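Brimstead Hall: what was left on the tables

Print this page | E-mail this page
Shares: 61

The Brimstead swap morning took place on 13th July in the long room behind the library. The rules were the same as in December. You bring what you no longer want, you take what you think you do, and you go home with the same amount of clutter in a slightly different colour. Doors opened at ten. The good casserole dishes had gone by five past, and I know this because I was holding one of them when it went.

We had 432 things signed in at the door and 371 signed out, which leaves 61 for the cupboard, the charity van or whoever next admits to having a loft. I have been through the leftovers with a mug of tea and tried to be fair to them.

It should be said that the kitchen and toy tables were meant to be separate. There were signs. By eleven the signs had been swapped too, one of them for a set of egg cups, and after that anything small and vaguely edible-looking ended up with anything you might eat it off.

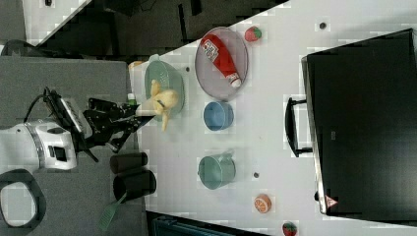 Kitchen, toys and the rest, on the white table. The pale green basket would do nicely for draining peas, and the teal mug has had a lie down. The strawberries are of the sort that keep. So does the orange slice, which at least saves on the fruit bill. There's ketchup on the wire-mesh tray, for anyone who takes their toy fruit savoury.

Heidrun Egger would like it known that she has asked for a proper toy table three times now, and that play food belongs in a box with a lid on it, because last year she carried a very convincing lemon all the way home and had a knife in her hand before she noticed. She also thinks mugs should be brought in pairs or left at home.

She has a point about the lid. I am less sure about the pairs, as my own cupboard holds nothing that matches and we have managed since we were married.

If you want anything from the kitchen end, leave a note at the library desk with your name and what you're after. "The nice bowl" will not do. We had four notes like that last time, all about different bowls, and one of them was about a bowl that its owner had only put down to tie a shoe.

Jigsaws went better than expected. A harbour at dusk was handed in with 485 pieces out of 500 and taken within minutes by a man who said he never finished the sky anyway. The curtains did not go. The curtains never go. They have now been to more swap mornings than I have, and they are starting to look settled.

The next one is in December, same room, same urn. Please wash things first.

Comments (2) | Print | E-mail to a friend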